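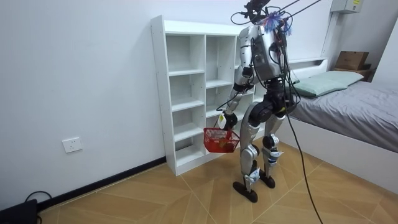 Room Rules for Walking Robots: Bedroom Tidying and Light Carrying

Last revised Wednesday, June 24, 2020

These are the working rules we use at Bratwood for any two-legged robot that is learning or doing household jobs in a furnished room. They were first written for the kitchen, then rewritten for bedrooms in April. Most of them will suit any small room with a bed, a shelf and one door. If your robot's manual is stricter than this page, follow the manual.

Send corrections to Nuwan Kanagaratnam. Please give the rule number.

Before the robot is powered

1. Read the last entry in the room log. If it ends with an open fault, stop there and find the person who signed it.

2. Walk the floor yourself in socks. You will feel a raised tile edge, a crumb or a screw that you would miss by looking. Sweep, then mop with a nearly dry mop if it needs it. No polish and no wax, ever. Spray furniture cleaner also drifts onto the floor and makes it slick, so spray the cloth and keep the can out of the room.

3. Take up rugs and bath mats. A rug that is part of the job may stay if it is taped along all four sides.

4. Push the bed tight to the wall. Lock casters if it has them. Tuck in or fold up any blanket that reaches the floor. A sheet hanging a little way down the side of the frame is fine.

5. Shelving taller than your waist must be fixed to the wall. Two brackets at the top, into a stud or a proper masonry anchor. Pull on the top shelf with your full weight once after fitting, and again whenever the unit has been moved. Someone always asks whether this applies to an unloaded unit. It applies more, as an unloaded one tips sooner.

6. Keep a clear strip 61 inches wide along the route. Measure it at the narrowest point, which is nearly always between the corner of the bed and the opposite wall. If the room can't give you that, use a bigger room.

7. Know where every outlet is. Anything plugged in at floor level has its cord run along the baseboard and not across the route.

Lines and cables

8. The overhead support line goes on before power and comes off after. There is no job short enough to skip it.

9. Set the line so that it carries no weight when the robot stands normally but catches it before a knee can touch the floor. Check this by hand with the motors off: two people take the weight, bend the knees, and let the line take up. A line that is too short is nearly as bad as one that is too long. It pulls the robot onto its toes and the balance readings for that run are useless.

10. Signal and power cables that run up with the line are tied to it loosely, with slack at the neck for a full turn of the body each way. Use hook-and-loop straps. Zip ties get pulled tight by the next person and cut into the jacket.

11. A cable that trails on the floor trails behind. Leave one gentle curve in it and keep it away from both heels. If the robot is going to step backward or turn around, a second person handles the cable for that part of the run. The handler looks at the cable and at nothing else, and says "clear" before each backward step.

12. Loose wires on the arms are allowed if they can't reach a finger joint or an elbow when the arm is fully bent. Bend the arm and look.

13. Ribbons, tags and other decoration are a matter of taste. They must be light, must not cover a vent, a label or a sensor window, and must tear away with a light pull.

People in the room

14. One operator, one spotter. The operator has the controls and the spotter has the stop button. Don't combine the two, including at lunch.

15. Stand behind the robot or off to the side, farther away than its arm can reach plus one step. Never stand between the robot and the wall, the shelf or the bed.

16. If it starts to fall, let the line do its work. Do not catch it. This is the hardest rule on the page for new people and we drill it on the first morning.

17. Visitors stay in the doorway until the motors are off. Children and pets stay out of the room altogether.

18. The stop button is tested at the start of every session and written down. The battery in a wireless button is changed every seven days whether it seems to need it or not. We had a Zuveck button last summer that showed a full charge right up to the minute it died.

The basket job

Basket work is a good first carrying job. The load is light, the handle gives the hand something plain to close on, and a mistake costs very little.

19. Use a small, light basket with open sides. Open sides let the operator see that something is inside without tipping it. Pick a color that stands out from the floor and the furniture. Red does well in a pale room.

20. The starting load is 400 grams, basket included. Weigh it on a kitchen scale and write the figure in the log. Go up only after a full session with no drops.

21. Nothing breakable, nothing sharp, nothing liquid and nothing that belongs to a guest. Soft toys, plastic fruit and rolled socks are all good.

22. The hand takes the handle at the middle. Check the grip before the first step by having the robot hold still for a slow count of five. If the basket tilts in that time, put it down and start over.

23. Walk with the arm down at the side and the basket hanging free. Don't let it be carried out in front. A basket held forward shifts the balance and hides the robot's own feet from a head camera.

24. Knees stay a little bent for the whole approach. If they lock, stop and reset the stance.

25. Come up to the shelf square on and stop one forearm short. Let the basket finish swinging before the arm is raised.
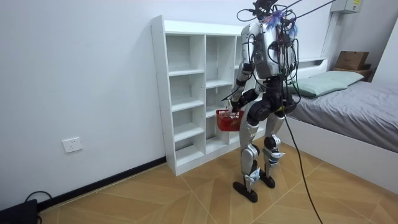 At the shelf

26. Start with bare shelves. Add items one at a time once the robot can place something on a bare shelf and let go cleanly. Filling the whole unit on the first day makes it impossible to say which item caused a bump.

27. Use the middle rows first. The bottom row needs a deep bend and the top row needs a raised arm, and both are separate lessons with their own sign-off.

28. The hand lets go before the arm pulls back. Watch for a finger caught in a mesh side or under a handle. If it is caught, press stop and free it by hand with the motors off. Don't try to wiggle it out from the controls.

29. A touch on the side panel is logged as a touch. A touch that moves the unit is logged as a fault, and the wall brackets are checked before the next run.

30. If something drops, leave it where it is until the robot has stopped. The spotter picks it up, not the operator.

At the bed

31. Pillows and flat bedding only until the robot has passed the shelf work. Put the pillow at the head end and leave it there between runs so that each one starts the same.

32. Fitted sheets in one plain color are easier for most cameras than stripes or prints. Wrinkles don't matter.

33. Boxes, lamps and clocks on the nightstand should be ones you can afford to lose. Move the glass of water. There is always a glass of water.

34. Wall units, pipes and electrical boxes near the bed count as no-reach areas. Mark them in the software and on the paper room plan, and check that the two agree.

After the run

35. Walk the robot back to the start point, lower the basket to the floor and open the hand. Never cut power with something still gripped.

36. Motors off first, then wait for the fans, then main power. The line comes off last.

37. Feel the knee and hip housings with the back of your hand. Warm is normal. If you want to pull your hand away, log it and leave the robot off for an hour.

38. Wipe the soles of the feet with a damp cloth and dry them. Dust on the soles is the most common cause of a slip here. Replace the sole pads every 1,000 steps of logged training or when the edge starts to curl. The step counter on the Shih controller resets when it loses power, so copy the number down before shutdown.

39. Coil the floor cable loosely, the way it wants to go. Run it through your fingers while you do it and stop at any nick or flat spot.

The log

40. Every session gets a line: date, room, operator, spotter, load, stop button test, steps, touches, drops, faults. Write "none" where there were none. A blank box is treated as a missed check.

41. Logs stay with the room. If the robot goes to Sturkham for repair, send a copy and keep the original.

42. Faults are closed by someone other than the person who opened them.

Changes since the April version: rule 13 is new. Rule 20 used to give the load without the basket. Rule 25 used to say "a hand's length short," and operators with big hands and small hands were stopping in different places. The old rule on closet doors has been taken out and will come back when we have a room with a closet.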